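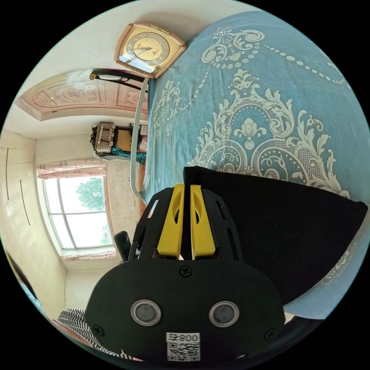

Colcha azul claro con dibujo adamascado en blanco crema y, junto al cabecero, un reloj de pared cuadrado con la esfera dorada.

Consejos de casa > Dormitorio > Ropa de cama

Cómo cuidar una colcha estampada

Publicado el 31 de enero de 2019

Las colchas con dibujo grande se ensucian igual que las lisas, pero se nota menos y por eso se lavan tarde. En casa la lavo al cambiar de estación y otra vez en octubre, antes de sacar las mantas.

Antes de meterla en la lavadora, mire la etiqueta. Si admite agua, use un programa corto a 30 grados, con detergente líquido y sin suavizante. El detergente en polvo deja cercos blancos en los azules claros. Una colcha de matrimonio necesita sitio en el tambor: si hay que empujarla para cerrar la puerta, llévela a una lavandería de autoservicio. La última vez pagué 7 euros, secado aparte.

Tienda la colcha del revés y a la sombra. Si usa dos cuerdas paralelas, el peso se reparte y no quedan marcas de pinza en el centro.

Al hacer la cama, busque el motivo central del estampado y colóquelo en medio del colchón. Después iguale la caída de los dos lados. Con las hojas y las volutas grandes, un desvío de pocos centímetros se ve desde la puerta.

Los cojines oscuros sueltan pelusa y a veces tinte. Lávelos solos las primeras veces y pase un paño blanco húmedo por una esquina – si sale manchado, no los deje sobre una tela clara.

Tampoco conviene apoyar mucho tiempo sobre la cama relojes, cuadros u otros objetos con marco. Los cantos enganchan el hilo y el polvo de la parte trasera se queda en la tela. Si va a colgar un reloj, límpielo antes con un paño seco, pase otro apenas húmedo por el marco y cámbiele la pila. Para un reloj ligero basta una alcayata con taco pequeño.

Para guardarla, dóblela en tres a lo largo y enróllela. Así no se marca el pliegue en el dibujo.

Comentarios

marisa_t: Yo la doblo en cuatro y la raya no se va ni con plancha. Probaré lo de enrollar.

Lector 39: ¿Sirve el vinagre para fijar el color? Mi madre lo echaba siempre.

pilar.h: A mí no me sirvió. La mía destiñó igual – y era cara.

Artículos relacionados
Quitar pelusa de cojines oscuros
Cada cuánto lavar las almohadas
Dónde colgar un reloj en el dormitorio
Fundas nórdicas: medidas y cierres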